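January 5, 2020

Fridge bench, continued. Mwanahawa Kioko has gone home, so these are mostly for her to read tomorrow, and for me when I forget.

The small white Lareck is back up on the table with the checked cloth under it. We left the cloth on from last time. It stops the feet sliding and it is easy to see a spill or a drip against the white squares. It needs washing but it can wait until the end of this batch.

Started with the door. The complaint on the job sheet was that it "doesn't stay open", which I read as a levelling fault, and it was. Front left foot was wound right in. Brought it out two turns, checked with the short level across the top, then went back half a turn. Door now stays where I put it at anything past halfway. Closer in than that it still drifts shut, and I think that is how it is meant to be. The Magesa we had in before Christmas did the same.

Seal: wiped all round with warm water and a bit of washing-up liquid, dried with a clean rag. Paper strip test at the four corners and the middle of each side. Good grip everywhere except the bottom corner on the hinge side, where the strip pulled out with hardly any drag. Warmed that corner with the hairdryer on low and pressed it out by hand. Better after, still the weakest of the lot. Marked it on the sheet as "watch".

Then the bowl. Mwanahawa wanted to know whether a normal cereal bowl goes in and comes out without catching, as people keep asking at the counter what these small ones will hold. I used the shallow pinkish one from the kitchen shelf.

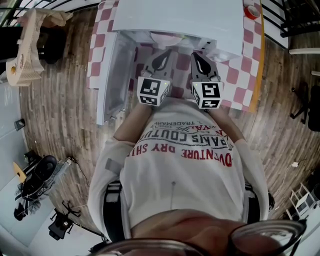 *Lareck, door open to the left, shallow bowl inside. Checked cloth on the table.*

It goes in fine with the door fully back. With the door only part open the rim touches the inner panel unless you tip the bowl, so anyone with the fridge up against a wall on that side will have trouble with soup. Worth saying to customers. The deeper Bondivano bowl I didn't try, I couldn't find it. If it is in your car, bring it in.

Temperature run: plugged in at the wall socket, not the extension, dial at the middle mark. Logger on the floor of the cabinet, reading every 5 minutes. I will leave it overnight with the door shut and the bowl in, 10 mm of water in the bottom. Please don't open it before you have copied the readings off.

Odds and ends:

- Red tape goes back in the drawer when we finish. There is one roll left, so put it on the order.
- The Oko thermometer needs a new battery. It was flickering on Friday and I have stopped trusting it.
- Job 197 is still waiting for a hinge pin. Supplier says March. I have told the customer and they are all right with it.
- Descaler is on the top shelf now, behind the gloves.

Still to do on the Lareck: clean the drip channel, recheck the hinge-side corner once it has been cold for a night, and do the bowl again with the door reversed if we have the spare bracket. I looked in the blue box and it wasn't there. Might be in with the Magesa parts.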